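The Year I Finally Wrote Down My Grandmother's Bread

My grandmother never owned a recipe card in her life. She baked rye bread every week in a drafty kitchen in Jillodport, and if you asked her how much flour went in she would look at you kindly and say "until it's enough," and go right on kneading. I spent most of my childhood on a stool by her counter (I was in charge of the caraway seeds, a job I took very seriously) and somehow I never thought to write a single thing down.

So this December I decided I was going to work it out, once and for all. I called my cousin Idun Nyberg, who has the better memory and also the old mixing bowl, and we talked for nearly two hours, mostly about other things. Idun was sure there was molasses in it. I was sure there was buttermilk. We were both right, I think, but it took me four loaves to come around to the molasses. 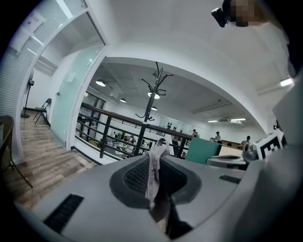
The first loaf was a brick. I mean it, you could have propped a barn door open with it! I had used 400 grams of rye flour and not a speck of anything lighter, and it just sat there in the pan and sulked. For the second one I swapped out 100 grams of the rye for plain bread flour, and warmed the buttermilk on the stove first, and that got me a good deal closer. The crumb was still gummy in the middle, but the smell was right. I stood there at six in the morning in my bathrobe and I was eight years old again.

Loaf number 3 I would rather not discuss. I forgot the salt.

By the fourth I had added the molasses, a big spoonful, and let the dough rise overnight in the cold back hallway, the way she used to — she always set hers on the bottom stair with a dish towel over it, and we all had to step around it on the way to bed. I baked it until the crust was nearly black and made myself wait until after lunch to cut it.

I mailed half of it to Idun, wrapped in wax paper. She called to say it needed more caraway.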